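Do Parcel Bags Really Keep Your Stuff Safe?

A package shows up at your door. It's not a box. It's a thin, crinkly plastic bag, and it looks as if somebody sat on it. Grown-ups will tell you it's fine. Is it?

I write these pages for kids who don't believe things just because they're printed on a label, so let's check.

Why not just use a box?

Boxes are good at one job, which is not getting squashed. If you order a mug, you want a box. But if you order a sweater, a box is mostly a way of mailing air. A sweater doesn't care if it gets squashed. You squash it every time you stuff it in a drawer.

A plastic mailing bag is lighter than a box and it bends around whatever is inside. That means more of them fit in a van. Companies like to say they use bags to help the planet. Maybe. Bags are also cheaper for them, and they don't put that part on the front in big letters.

What is the bag made of?

Most mailing bags are made of polyethylene (say it: polly-ETH-uh-leen). It's the same family of plastic as a lot of grocery bags, but thicker. Many have two layers, a light one outside so the printing shows up and a dark one inside so you can't see what's in there. If you have an empty one at home, turn a corner inside out and look.

The plastic stretches before it rips. Try pulling on a piece slowly with both hands. It goes thin and cloudy first. Paper doesn't do that. Paper just tears.

So is it waterproof? People say so. The plastic is, pretty much. The bag has a seam and a sticky flap, though, and I wouldn't leave one in a puddle with my library book inside.

The wrinkle question

A reader named Lies Segers wrote to ask if a wrinkled bag means the thing inside is broken. Good question. I used to think yes.

To find out, I went to the sorting room at Postby in Griltitbridge on a Wednesday, and I asked Jeanine Maes, who has worked there a long time, to let me hang around and be annoying. She told me 1385 parcels had come through that morning. I didn't check them all, so you'll have to decide if you believe her. I do, mostly.

We did a small test. We put a cracker in each of 4 bags. Two got a sheet of bubble wrap and two got nothing. Then we dropped them all from the top of a stepladder, 135 centimeters up, which is a bit over four feet.

All the bags came out wrinkled. You could not tell from the outside which crackers had made it. Both crackers in bubble wrap were whole. One of the bare ones was in pieces and the other had lost a corner. So wrinkles tell you the bag got moved around. They don't tell you much else.

A test with four crackers isn't a very big test. If you do it with twenty, you'll know more than I do.

Why sorting bags is harder than it looks

A box has flat sides. You can stack it, slide it, and find the label without thinking. A bag flops. You lift one end and the other end sags. The label can be folded into a crease, or it's on the bottom, or it's so shiny under the lights that you can't read it.

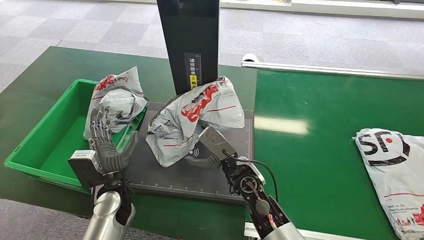

Jeanine's trick is to get a hand underneath first, then turn the bag so the label comes up. Pinching a corner and pulling works too, but then the heavy stuff slides to the other end and the bag swings. Open bins help, because a floppy bag can lean on the wall of a bin and stay put. On a table it goes wherever it wants.

Ayman Semaan, who works the late shift, says you get so you can guess what's inside by the feel. I asked him to guess three. He got one right — it was socks — and I'm not sure that counts as a skill.

Can you recycle it?

The label may say yes. Look closer. A lot of home recycling programs won't take soft plastic, because it can wrap around the sorting machines and jam them. Some stores have a drop-off box for it. Ask before you toss it in, and peel off the paper label if you can.

Or use it again. Cut carefully along the flap when you open it, and you've got a bag for muddy shoes.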